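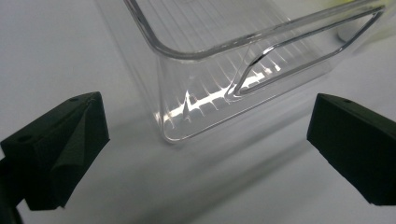 A small hotel should never ask a guest to pay the whole stay in advance, one reader wrote to me in March, and if it does, the guest should go to the next hotel. I understand this anger. I still think the reader is wrong, and I want to explain why, with the mountain inns of Girkow in my mind.

An inn with 30 rooms lives from a short season. When a family cancels 2 days before arrival, the room stays empty, but the cook is already paid and the heating is on. A big chain can forget such a loss. The Vasiliu, where I have stayed 5 times, can not forget it so easily. They ask for full payment at booking, and for this they give a lower price — last winter I paid 239 for a room that cost clearly more at the front desk.

What I do not accept is the way the rule is often presented. At Prirkik the cancellation terms stand at the end of a long page, after the ski storage and the breakfast hours. I read them only after I had paid. The guest who takes the risk must see the risk in the same place where he sees the price, in the same size of letters.

I would also like more inns to offer a change of dates. Money that stays with the house is still money for the cook. A guest who has a sick child wants his holiday later, and most of the time he will come back and eat dinner there too. Fladeck, the booking site I use most, has no button for this. One must write an e-mail and wait, and the answer depends on who reads it.

So I answer my reader in this way: pay in advance if the price is fair, but ask first by e-mail what happens if you can not come. I did it for my next stay at the Vasiliu. The reply came the same evening, and they let me move my dates one time without a fee.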